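Notebook, October. Hide glue batches, second round
Bench 3, Beltwood shop 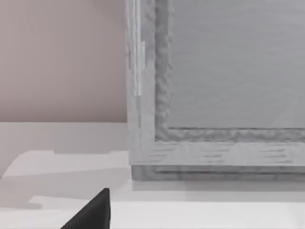
Carrying on from the last entry. The question is still why the glue from the new sack sets up faster than the old glue did, and whether it's the glue or us. Nipon thinks it's the soak. I think it's the pot. We did both today so we can stop talking about it.

Started the soak at 7:15 in the morning. Two jars, same granules out of the same sack, cold tap water. Jar A got the usual amount of water by weight, jar B got a little extra, written on the lid in grease pencil. Both went in the shop fridge behind Jerome's lunch. Left them alone until after the break.

Jar A had swollen evenly and there was no free water on top. Jar B had a thin layer of water standing on it and a few hard granules at the bottom that I could feel with the stick. I should have stirred it in the first few minutes and didn't. Stirred it then and gave it another hour. Nipon says the old sack never needed stirring, but the old sack was a finer grind, so I don't know that it tells us anything.

Heating. We used the Dikusano warmer for A and the double boiler on the hot plate for B, then swapped for the second run. The Dikusano dial doesn't match the thermometer. It reads low at the bottom of its range and catches up near the top. Angelica had already written this on a piece of tape on the back of the unit, where I never look. I've moved the tape to the front.

Run 1, A in the warmer: thin skin after half an hour with the lid off. Strings off the brush nicely. Rub joint on two maple offcuts grabbed before I had them lined up. Pulled it apart, scraped it, warmed the wood with the heat gun, tried again. Better with warm wood. Much better, really, and I should have done that first.

Run 1, B in the double boiler: looser, ran down the edge of the joint. More time to move things. It squeezed out all along the line and the joint closed up with hand pressure.

Run 2, swapped. A in the double boiler acted about the same as A in the warmer. B in the warmer was still loose and still slow. So the pot matters less than I said it did. Nipon was in the room when I wrote this down.

The shop was cold all morning. The big door was open for the Dumlao delivery and it stayed open much too long. I'd bet that half of the complaints about fast setting come from people gluing cold wood next to an open door. Danilo says the same thing happened last fall with the drawer runners and everyone blamed the glue then too.

Broke the test joints after lunch. These are too green to mean much, I know, but I wanted to see the surfaces. The A joint from cold wood let go cleanly, shiny glue on one face and almost nothing on the other. The A joint from warm wood took some fiber with it. B held on better than I expected. The rest of the set stays clamped on the window shelf and nobody is to borrow the clamps. Nadhirah, this means the small blue ones as well.

Cost, because Angelica asked. We've put down 2,596 for the year on adhesives, which includes the epoxy for the outdoor job, and the epoxy is most of it. The granules are cheap. What costs us is throwing out half a pot every evening. Over 200 grams went in the bin this week just from pots left on and cooked brown. Smaller batches would fix that. Jerome wants to freeze the leftovers in ice cube trays. I've heard of people doing it and have no objection if he buys his own trays.

Also tried a pinch of urea in what was left of A. It slowed the gel enough to notice. I didn't weigh the pinch, so treat this as a rumor until somebody does it properly. Trulau's sheet gives a range by dry weight and I'd start at the low end.

To do:
Weigh the urea and repeat with A only.
Check the Dikusano against the other thermometer. If the two thermometers disagree, ask Danilo for the glass one.
Stir every soak at five minutes. Put it on the lid.
Warm the stock before any rub joint. Heat gun is fine for small pieces, the rack by the radiator for long ones.
Find out from Trulau what the gram strength is on this sack. The label is torn.

Pots washed, warmer unplugged at 4:40. Jar B is back in the fridge with a lid on it, still good for a couple of days if anyone needs a slow batch for the veneer.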